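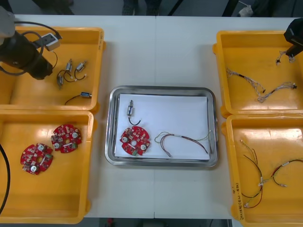
Our department is revising its written procedure for the storage and issue of small parts, and we would be grateful for guidance from members who have completed a similar exercise. The stockroom at our Telludholm building supports electrical repair and bench instruction. It holds 231 part numbers, most of them small and of low value, and the present procedure was written when there were far fewer. Parts are signed out on a paper sheet, carried to the work area and placed in whatever container is free. At the tables we have settled on yellow plastic bins at both ends with a stainless steel tray in the open space between them, and staff are satisfied with that much. The difficulty lies in what is written on the containers and in the records. Labels are inconsistent, leftover parts are returned to the wrong drawer, and at our last annual count the stock ledger and the shelves disagreed on 44 part numbers.

We are seeking advice on the following points.

Should containers at the work table carry the part number, or should they carry only a container number that is matched to a sheet?

Is it advisable to return unused parts to general stock, or should they be held apart until they have been inspected?

How often should a stockroom of this size be counted? An annual count closes the room for two full days, and the instructors object to this every June.

We have been asked to keep any new spending under $500, so a scanning system is not under consideration this year. The ledger is a spreadsheet maintained by one office and printed for the stockroom at the start of each month.

Posted by Telludholm Stores Office, 4/21/19

Clandico Training Department

Our department operates a stockroom of comparable purpose, and we changed our procedure two years ago. The comments below follow the order in which the points were raised.

Labels. We recommend a permanent container number and nothing else on the container itself. The part number, the description and the quantity issued belong on a card or sheet that travels with the container. Containers at a work table are reused constantly. If the part number is written directly on the plastic, it will sooner or later be wrong, and a wrong label does more harm than a missing one. Where a department prefers to mark the plastic, the marking should be in one agreed location on every container, and the old marking should be fully removed before the new one is applied. Rubbing alcohol removes most marker ink from smooth plastic. It should be tested first on a surface that does not matter.

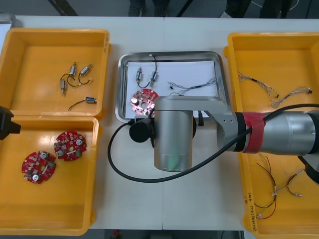

Separate yellow trays for silver components with black leads and for red circuit boards.

One kind of part to a container is the rule from which the other rules follow. It should be stated in the first section of the procedure and should admit no exceptions for convenience. Parts that look alike but differ in rating or lead length are to be treated as different kinds. Most of our own errors were traced to pairs of this sort, and we now store such pairs in different cabinets as well.

Returns. Unused parts should not go directly to the drawer. We keep a returns shelf beside the issue counter. The person returning the parts completes one line on the sheet – container number, part number, quantity, date – and leaves the container on the shelf. A member of the stockroom staff checks the contents against the sheet and returns them to stock before closing. Parts with bent leads, or parts that have already been soldered, are placed in a separate practice box for students. They are never entered in the ledger again.

Counting. An annual count is too infrequent for parts that move every week and more frequent than necessary for parts that do not move at all. We divided our stock into a fast group, a moderate group and a slow group. The fast group is counted monthly, the moderate group quarterly and the slow group once a year. No count closes the room. The staff member on duty is given a short list at opening and returns it completed by noon.

The ledger should be corrected on the day a difference is found, with the reason entered next to the correction. A blank reason is not accepted in our office. "Unknown" is accepted, but it is reviewed by the supervisor at the end of the month.

Evening Lab Desk

Just number the bins and tape a card to the front. We did this and it works fine. Use the clear wide tape, as the narrow kind peels at the corners. No view on the counting question, our stock is too small for it to matter.

Prodley Technical Library

The reply from the Clandico department is sound, and this office would add two points from the records side.

First, the ledger should be cleaned before the new procedure takes effect. When we reviewed our own ledger it contained 3,921 lines, a large share of which referred to parts that had been discontinued or entered twice under slightly different descriptions. A new labeling system built on a list in that condition would have carried every error forward. The review is tedious but requires no purchases. Sort the list by description, print it, and walk the shelves with it.

Second, a printed ledger that is replaced monthly should bear its print date on every page, and the previous copy should be removed from the stockroom when the new one is delivered. We found three editions in use at one counter.

With regard to the budget, card holders with adhesive backs are inexpensive and may be moved when containers are replaced. Cards should be of one size throughout. Blank cards should be kept at the issue counter and also at the returns shelf, where they are more often needed than one would expect.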